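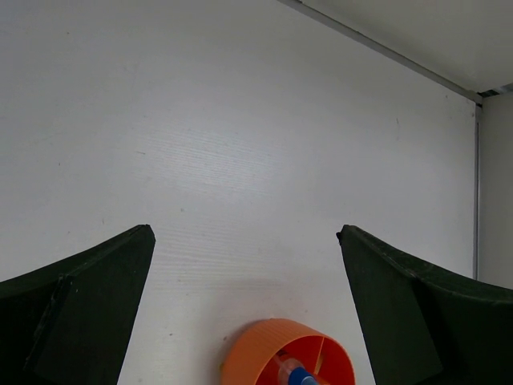 Subject: Re: [finishing] Touch-up on matte white panels

Kyu-ri Heo wrote:

> We have matte white panels going into the Cârstea fit-out, sprayed with
> the Zasska waterborne topcoat. After install there are small handling
> marks. I spotted them in with a brush from the same can and every spot
> now shows as a shinier patch when the light is low. The color is right
> if you look straight at it. Do I need a different batch, or is the sheen
> off? Also, has anyone had luck with melamine foam on the marks before
> reaching for paint?
>
> Kyu-ri

Kyu-ri,

Same batch, wrong film. Matting agent in a waterborne topcoat settles in the can, and a brushed spot dries thicker than the sprayed coat next to it. Both of those push the sheen up. A new batch won't fix it and may add a color difference on top.

On the foam: use it last. It is a fine abrasive and it polishes matte finishes. One or two light passes are usually fine. If you scrub until the mark is gone, you get a glossy patch the size of your hand, and it will not come back without recoating.

The order we use in the shop:

1. Dry microfiber. A lot of gray marks are rubbed-off metal or rubber and part of it lifts dry.
2. Water with a drop of dish soap, wrung-out cloth, straight strokes. Dry it right away.
3. Isopropyl alcohol cut half and half with water, on a hidden area first. Some waterborne coatings soften with alcohol while they are still young. Ro-un Hyun found this out on a set of doors that had only cured for 6 days. We now wait 14 before any solvent touches the surface.
4. Foam, damp, no pressure.
5. Paint.

If you do get to paint:

- Stir from the bottom with a flat paddle, then strain. Don't shake - the bubbles end up in the film.
- Thin it slightly with water, within what the data sheet allows.
- Use an artist's brush for anything smaller than a grain of rice and stay inside the mark. Feathering out is what makes the halo.
- For anything larger, scuff the whole panel with 2,000 grit, wipe it down, and respray edge to edge. Stop at a trim line or a corner, never mid-panel.

For the patches you already have, I would not add more paint. Nam-gil Yeo has knocked down shiny spots with a gray non-woven pad, used dry, following the direction of any texture in the finish. It works on maybe half of them. The rest need the full respray.

Check under a flashlight held nearly flat to the surface, then under the room lighting the client will have. If a spot only shows under the flashlight, I leave it.

Could you post the gloss readings if you have a meter? 60 degrees doesn't tell you much on a finish this flat. Take them at 85.

Ye-ji Cha
Genow Finishing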